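Search this site
Type and hit enter

Paper & Desk

Confessions of a person with too much stationery

27/05/2019

I did it again, friends. I went in to Stitel for one pack of envelopes and came out with a bag so heavy the handle gave up in the parking lot.
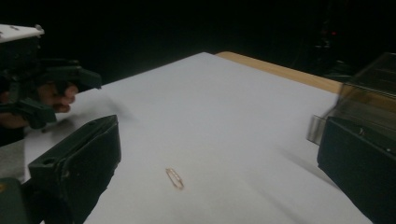

My rule this year was supposed to be simple – finish a notebook before you buy a notebook. I made it to the second week. Then Plimetti brought back the soft gray covers (the ones with the ribbon that doesn't fray!) and I caved, and once you've caved on one you might as well get the matching one for your sister, who will say thank you and never write in it.

A few of you wrote in after the last newsletter to ask where to start if you want to clear out a desk drawer. I'm the wrong person to ask, but I did mine over the long weekend, so I'll tell you how it went. I tipped everything onto the floor. I threw out the dried-up glue and the pens that only write if you shake them. I kept the rubber bands, all of them, and I don't want to hear about it. At the very back was a box of 1000 staples for a stapler I gave away when I moved, so if anybody has an old Fletard and wants refills, please shout.

The nicest find was a bundle of letters from my pen pal Bernardo Correia. We've been writing for seven years now and he still addresses every envelope in green ink, with my zip code underlined twice. I sat on the floor and read them when I should have been sorting, and the drawer didn't get put back together until Monday morning, before work, with my coffee going cold on the windowsill.

Oh, and the letter swap! It's coming back in October. Same as before – you send me your address, I match you with somebody, you write at least one page by hand. Cards count if you fill both sides. Last time a few people got paired with somebody in their own town, and I'm still deciding if I should try to avoid that or if it's half the fun. Let me know what you think when you reply.

924 shares
7 comments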